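3.2 Spills and wiping cloths

Liquid spills were the second class of table mess in the Trelton trials. Each trial used a plain white surface and a dark cloth.
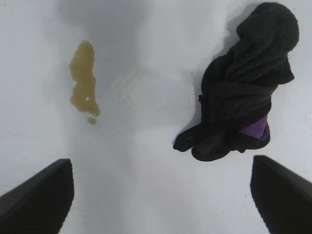 Figure 3. Yellowish-brown spill with a small separate drop; crumpled dark cloth on the same surface.

Spill outlines were traced by hand. Of 908 outlines, 95 had a detached drop, which we scored as part of the main spill. Paper cups were logged separately.

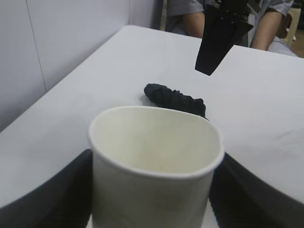
Giltach, September

Cups were plain white, with no printing on the wall. Cloth position was left free.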